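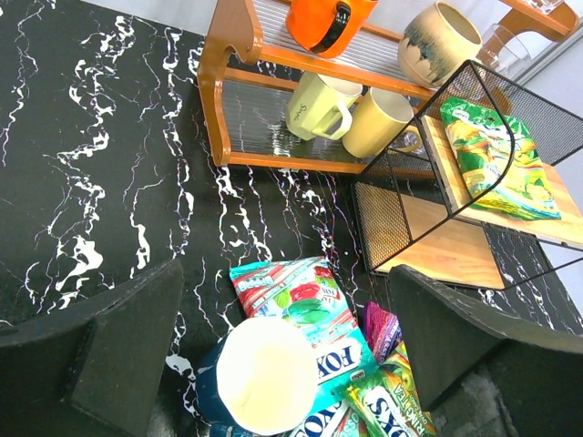 Top shelf and lower shelf of the wooden rack, on the black table. The bowl with the blue-grey glaze stands next to the orange mug.

Cups and Bowls at Home
Gallery, put online 07/03/2019

Welcome to my small gallery. I collect cups, mugs and bowls, and for a long time they lived in a kitchen cupboard where I could not see them. In November I bought a wooden rack and put it on the table by the wall, and since then I use them much more. Several readers of my old page asked me what I keep on it, so I have written some lines about each thing. I am not an expert in ceramics and I do not sell anything.

The rack
It is orange-brown wood with a good deal of lacquer on it, and the sides are curved, with a scalloped cut near the top. I found it at Maddocks, the second-hand shop near the old station in Menau. The lower shelf is clear and has ribs in it, so it catches the light in long stripes. Dust is a problem in the ribs. I clean them with an old toothbrush and warm water, and I dry them at once with a cotton cloth.

The table
Black with white veins, in a marble pattern. My family was against it in the beginning, as every crumb can be seen on a dark table, and they were right about the crumbs. But light-coloured cups look very well near it. On our former table, which was beige, the cream bowl almost disappeared.

The orange mug
Bright orange, with a shiny black handle. It is my mug for the morning and it holds a lot of coffee. I bought it on a rainy day in Flolledetti, when we had walked too far and I wanted only to sit down somewhere. The café had a shelf of mugs for sale beside the till.

The cream bowl
This is the piece I like the most. It has a wide mouth and a rough surface, and the glaze runs down the outside in blue-grey and darker drips. It came from the Lirnik pottery market, where I go each year. I eat soup from it, and in summer cherries. I wash it by hand only.

The clear glass cup
It stands further to the right on the top. It is for tea with mint. I had more of these, but glass does not live long in our house.

The pale yellow-green mug
A faceted mug with dark handwriting-style letters on it. It lies on its side on the lower shelf, and the flat faces are pleasant to hold when the hands are cold. It was a present, and for this reason I never lend it.

The butter-yellow mug
Smoother and rounder than its neighbour. I keep the two yellows together - from far away they look like a pair, but they were bought years apart. It is the mug that guests usually choose.

Some words about keeping mugs on their sides
I am asked about this often. I started it when I wanted to see the colours better from my chair. Please try it first with a mug you do not love, and turn the handle so that the mug cannot roll. On a ribbed shelf it is easier than on a smooth one.

The next page of the gallery will be about teapots. I have 10 of them, and they need a bigger shelf.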